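Automation | Features

Home News Features Workshop Reviews Subscribe

The sink problem

Household robots can now wash a dish. Whether they can do the dishes is a separate engineering question, and the answer is still mostly no.

A dishwasher is a sealed box with a spray arm and a timer. It has no idea what is inside it. For decades that has been the most successful kitchen robot on the market, and its success rests on handing every difficult step to a person: scraping, sorting, loading, unloading, and dealing by hand with the roasting tray that doesn't fit.

Those leftover steps are what the current generation of domestic manipulation projects is trying to absorb. Orura, a research program spun out of a commercial laundry automation business, has spent the past two years on one room and, for most of that time, one fixture. Its software, called Grasik, plans and executes arm movements at a kitchen sink. Almost all of its practice takes place in simulation, where a plate can be dropped without consequence and a run can be repeated overnight with the tap moved a few centimetres to the left.

The sink was chosen deliberately. Floors are flat and vacuuming is a coverage problem. Laundry folding is hard but dry. A sink combines reflective metal, moving water, a cavity with poor lighting, rigid objects that nest inside one another, and a faucet that stands exactly where an arm would like to be.

"People ask why we don't start with something simple like wiping the bench," says Aleksi Valtonen, who leads the manipulation work at Orura. "Wiping the bench requires you to control contact force over a surface you can't fully see, around things you have to pick up first. It isn't simple either. The sink at least has walls."
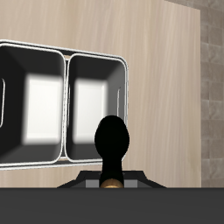 A simulated double-basin sink with a black faucet. The basin interiors fall to near-black outside the bright patches on their floors.

Lighting accounts for a surprising share of the failures. Stainless steel does not present a stable colour to a camera. The same basin wall can read as white, mid-grey or black depending on the angle of view, and a depth sensor that relies on projected light tends to return holes or phantom surfaces on polished metal. In simulation the renderer knows where the wall is and can supply a perfect depth value. A policy trained on perfect values then behaves confidently and badly in a real kitchen.

Orura's remedy is to degrade the data. Depth readings on metal are randomly deleted, smeared or displaced during training, and the position and strength of the lights are varied between episodes. Countertop textures are swapped as well. In an early version the planner had learned to find the rim of the sink by its contrast with pale timber, and lost it when the benchtop was changed to dark stone.

The faucet is the other persistent difficulty. A human washing up treats it as a soft constraint, leaning around it, swinging it aside, occasionally knocking it with a pot and carrying on. A motion planner treats it as an obstacle with a safety margin. Increase the margin and large parts of the basin become unreachable. Reduce it and the arm clips the spout whenever the calibration has drifted. Two basins make matters worse, as moving a rinsed item from one side to the other means lifting over the divider while staying clear of the neck.

Grasik's current evaluation set contains 3,006 simulated episodes, each consisting of a single object to be picked up from one basin, passed under the tap position and placed in a rack. The planner completes 1,797 of them. A completion means the object ends upright in the rack with no collision above a set force. It makes no claim about whether the object is clean.

That last qualification matters more than the score. Water in the simulator is absent. The tap can be reached and its lever pushed, but nothing comes out, and food residue has no representation at all. Modelling fluid with enough fidelity to learn from would slow training to the point where the team would lose the main advantage of simulating in the first place. Cleaning is therefore handled by a scripted scrub, a fixed pattern of brush strokes for each class of item, tested only on the physical rig.

Results on that rig are more modest. Plates and shallow bowls are dependable. Tumblers are acceptable provided they are not stacked. Cutlery is poor: a fork lying flat on a basin floor offers very little height for a two-finger gripper, and the fingertips frequently contact the steel before they close. Anything resting under suds is effectively invisible, so the test procedure calls for clear water.

Speed is rarely mentioned in demonstration videos, many of which are played back faster than they were recorded. A full cycle for one plate on the Orura rig, from first movement to release in the rack, takes long enough that an average adult would have finished the rest of the meal's dishes. Valtonen doesn't dispute the comparison. He argues that duration is less important if the work is done while the household is asleep, though that introduces a noise requirement the present arm doesn't meet.

Commercial kitchens offer a different calculation. Flirnatwood, which fits out catering facilities for hospitals and mine camps, has trialled a fixed arm from the equipment maker Byun at the dirty end of a conveyor dishwasher. The trays are identical, the crockery comes in four shapes, and the lighting is bolted to the ceiling and never changes. Under those conditions the arm loads racks for a full breakfast service with one attendant nearby to clear jams.

The attendant is still needed. The jams are caused chiefly by paper napkins, which stick to plates and change their outline, and by teaspoons left inside mugs. Flirnatwood has responded by adding a napkin bin and a sign upstream, a reminder that much of what is sold as automation consists of rearranging the job until a machine can manage it. The same has been true of welding lines and warehouses.

Homes resist that treatment. A household will not standardize on four shapes of crockery, and the kitchen was laid out for somebody with shoulders, two hands and a sense of touch. Touch is arguably the largest gap. A person groping in cloudy water can tell a knife from a spoon by feel and turn it over safely. Fingertip sensors with comparable sensitivity exist in laboratories, but they wear quickly, and few tolerate hot water and detergent.

Orura's next round of work concerns cutlery. The approach under test is to slide the utensil along the basin floor to the wall, then tip it up against the steel to give the gripper something to close on. It works in simulation with dinner knives. Friction on real metal varies with water and soap, and the first physical trials, begun in December, have so far been run dry.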